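Flikari releases 2.0 of its cloth planner, with new handling for bulky knits

The software company Flikari has released version 2.0 of Urnach, its planning and perception package for robots that handle clothes and household linen. The main change is in how the program picks a place to grasp a thick or fuzzy garment that has no clear outline.

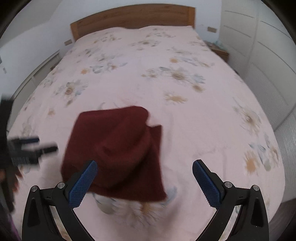
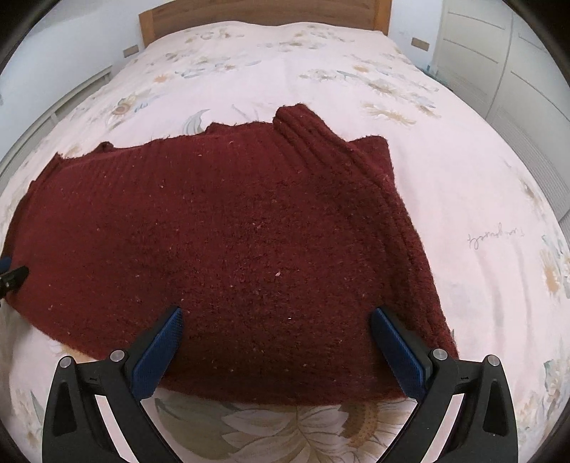
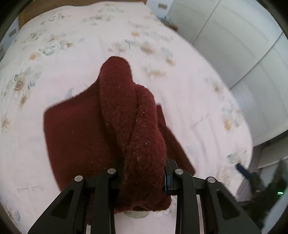

Dark red fabric on a floral sheet, with a two-finger gripper.

SOFTWARE / PLANNING

Earlier versions of Urnach looked for corners. The program traced the edge of a garment, marked the points where the line turned sharply, and sent the gripper to the one it rated highest. That worked well enough on towels and pillowcases. It did poorly on sweaters, where a rolled collar or a doubled-over sleeve can look like a corner from one angle and like nothing at all from another.

Version 2.0 drops the corner search as the first step. The planner now builds a rough height map of the cloth and sorts it into three kinds of area: flat, folded and raised. Each area gets a score for how likely it is that both fingers can close on fabric without also catching whatever is under it. Corners still count toward the score, but they no longer decide it.

The company says the change came out of a long run of failed grasps on beds. A bed is soft, so a finger that presses down a little too far sinks in and comes up with a pinch of sheet along with the garment. On a hard table the same mistake would simply stop the finger. The new planner treats the surface as something that gives, and it prefers a raised fold over a flat edge when the two scores are close.

Perception has been reworked as well. Patterned bedding was a known problem, with printed flowers and leaves sometimes taken for separate small items lying on the sheet. Flikari retrained the segmentation model on 718 bedding patterns, including florals, stripes and prints with script lettering. It also added a check that compares two views taken a short distance apart. A print stays flat between the two views, while a real object shifts against its background.

Dark knits got their own fix. Deep folds in dark red, navy or black wool tend to come out as a single blot, and the old model often filled in the creases. The new one works on a brightened copy of the image for those areas only and leaves the rest alone.

Users who run Urnach with their own hardware will notice a change in the control layer. Finger closing is now split into two stages. In the first the fingers come together at normal speed until the estimated gap matches the expected thickness of the cloth. In the second they slow down and the program watches the motor current for a steady rise. If the rise does not come, the gripper opens and the planner moves to the next candidate. The old version closed fully, lifted, and only then checked whether it was holding anything.

Flikari gives results from its own tests, which used 127 garments over a period that ended in May. Each one was dropped on a bed and had to be picked up by a grasp the planner chose. The number of attempts was the same for both versions. The company reports fewer second tries on sweaters and cardigans, little change on T-shirts, and slightly worse results on thin scarves. It has not published the raw data, though it says a log archive will follow.

The scarf result is listed in the release notes under known issues. A thin scarf lying flat has almost no raised area, so the planner falls back on edges late in the process and loses time. Users who mostly handle light items can switch back to the corner search with a setting in the configuration file. The old method will be kept through the 2.x series.

Two other tools have been updated at the same time. Orellana, the viewer that shows planned grasps on top of recorded camera images, can now play two recordings side by side and keep them in step. It also corrects for wide-angle lenses, so that marks drawn near the rim of a fisheye picture land where they should. Gondeck, the labeling program, has a new brush for folds and a shortcut for copying labels from one image to the next. Projects saved in earlier versions of Gondeck open without conversion, but once saved in the new one they cannot be read by the old.

Memory use has gone up. The height map needs over 300 megabytes during planning, and the company advises against running 2.0 on the smallest controller boards it used to support. Those boards stay on the 1.x series, which will get bug fixes only.

The release closes 458 tickets, most of them minor. Among the larger ones is a fault that made the planner repeat the same failed grasp when the cloth had barely moved. It now keeps a short list of places it has already tried and lowers their score until the garment changes shape.

Urnach 2.0 is available to current license holders through the usual download page. Orellana and Gondeck remain free for teaching and research use — commercial users need a license for both. An update with a dedicated mode for thin fabrics is in the works, and no date has been set for it.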